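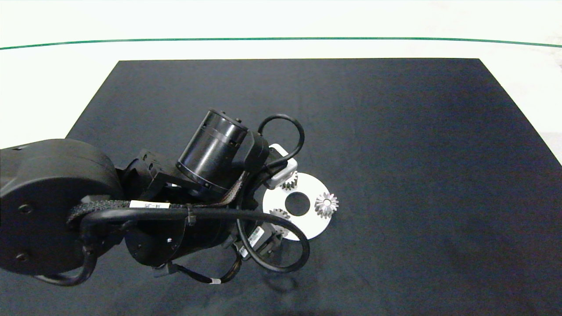 Photo: taken at our bench, October. Free to reuse with a link back.

I have been putting off writing this because I know how it will read. I spent a good part of the month gathering examples for a learning system, I was paid for the hours, and I still don't think the case for it has been made. So take this as the view of a person who did the work and came away grumbling.

The job, as given to us: teach an arm to deal with small metal gears on a white disc. Pick one up, put it down where it belongs, go back for the next. Three gears, one disc with a hole through it, a black mat underneath. A person guides the arm through the motion, the cameras and the joint readings get saved, and that makes one example. Then you put everything back and make another. The people who want the examples call the whole thing Tindis. I kept thinking it was short for something and stopped asking in the second week.

The plan called for 2,000 examples. I would like to know where that number came from. I asked, and the answer was that Bastos, the last project, had used that many and Bastos had gone well. Bastos was folding cloth. Cloth and gears have nothing in common that I can see. A towel that lands an inch to the left is still a folded towel. A gear that lands a hair off its seat is a gear sitting crooked on a disc, and then you've got a failed run that looks, from most angles, a lot like a good one.

That last bit is my main complaint, so let me stay on it for a while.

Look at the wrist in that photo and then think about where you'd want to put your eyes. From up top, at about the height of a person's head, the gripper sits right over the spot you care about. The cable loop on the near side covers more of the disc. Of the three gears, one is in plain view. The other two you see in part. If I'm the person guiding the arm, fine, I lean over and look. The learning system can't lean over. It gets what the camera gets, and in a lot of our runs what the camera got at the moment of the grasp was cable.

I raised this early. The reply was that the system has the joint readings too, and that with enough examples it would "learn to fill in what it can't see." Maybe so. I've heard that sentence on three projects now and I have yet to see somebody show me the filling in. What I have seen is a system that does very well when the parts start in the places they started during the gathering, and then reaches confidently for thin air when you slide the disc over by the width of a hand.

Which brings me to the starting places. The instructions said to vary them. They didn't say how much, or who would check. So you get whatever the person at the bench thinks of as varied, and after a couple of hours a person at a bench does not think of much. I went back through one of my own batches, 300 runs, and plotted where I'd set the disc down each time. I honestly believed I'd been moving it all over. It was a blob the size of a dinner plate, a little right of where my hand naturally falls. A very steady blob! If you trained on that you'd have a machine that knows all about my elbow.

The fix we came up with was a sheet of numbered positions and a list to work down in shuffled order. It slowed us down and I was told so. I'd still do it again from the first hour. Slow runs that cover the mat are worth more to me than fast ones piled on top of each other, though I admit I can't prove it, and neither can the people who wanted the fast ones.

Now the cables. I don't have a grand theory about cables. I just want it written down somewhere that a cable hanging in a wide loop near the work is a thing that changes. It hangs one way in the morning, somebody wipes the mat and nudges it, and it hangs another way after lunch. To me it's the same bench. To a system that learns from pictures it may be the most reliable clue in the whole shot about which session it's looking at. I asked for the cable to be tied back. We tied it back. Then the wrist couldn't make its full turn, so we let it out again, and now the set has some runs of each and a note in the log that says "cable changed" with no run number beside it. I wrote that note. I'm not proud of it.

Then there's labeling, the part that outsiders assume is the hard part. In our case each run got marked good or bad, by the same person who had just done it. You can guess how that goes. A second pass by someone who hadn't been at the bench turned up 49 runs marked good that she would have marked bad, out of one batch. We sat down with them. On most of those I agreed with her. On a handful I still think she's wrong and she still thinks I am, and there was no written rule that could settle it, only a line in the instructions saying the gear should be "properly placed." Properly! I could have written a page on what I thought that meant, and she could have written a different page.

The tidy-minded answer is to write the rule first and gather second. I agree with it. I've also never worked on a project that managed it, since you mostly find out what the rule needs to say by looking at runs that break it. What bothers me is when the rule finally gets written, the old runs stay in with their old marks, and the whole lot is handed over under one count as though it were one thing.

A reader asked me last time whether bad runs should be thrown out. On Gorkow they were, every one. On this project they were kept and flagged, which I like better, with a catch. Half of my bad runs were bad in the same way: the gripper closing a touch high and the gear slipping out from under it. That's a habit of mine, or a habit of how the arm feels in the hand when it's being led. Keep those and you've recorded a lot of one mistake and almost none of the others. I'd have liked some mistakes made on purpose, with the recovery included. Drop it, nudge it, come at it again from the side. We did a few on our own time and they were left out of the delivered set because they ran too long for the format.

I should be fair. The arm behaved. The grips were repeatable, the recording software fell over only when I fed it a full disk, and the matte black mat was a good choice, since shiny parts on a shiny table would have been a misery. The gears are hard enough as it is. Bright metal throws back whatever light it's given, and the bevel-shaped one can look like two quite different objects depending on how it's turned.

And something did get trained at the end. I watched it run. It picked up a gear. It picked up another. There was clapping. I asked for the disc to be moved to a corner of the mat that we'd hardly used before the numbered sheet came in, and it was moved, and the arm hovered for a while and went to the old place. The comment in the room was that more examples would take care of it.

Could be. More examples of what, though? If the next round is another big number gathered the way we did the first weeks, I'd expect the same blob with a darker middle. I'd sooner have a small set where each run has its position, its cable state and its mark from two people, and a bunch of held-back spots on the mat where nobody gathers anything, kept only for testing. Pimard, the group down the hall, does the held-back part as a matter of course, and their demos are duller and their numbers are lower, and I trust them a good deal more.

I've signed on for the next round anyway. I asked for a second camera down low on the right side, looking in under the wrist, and for the numbered sheet to be in the instructions from the start. The sheet is in. The camera is "under discussion."

Posted 30/10/2021. Comments are open, and if you've gathered for small metal parts and found a camera spot that works, please tell me where you put it.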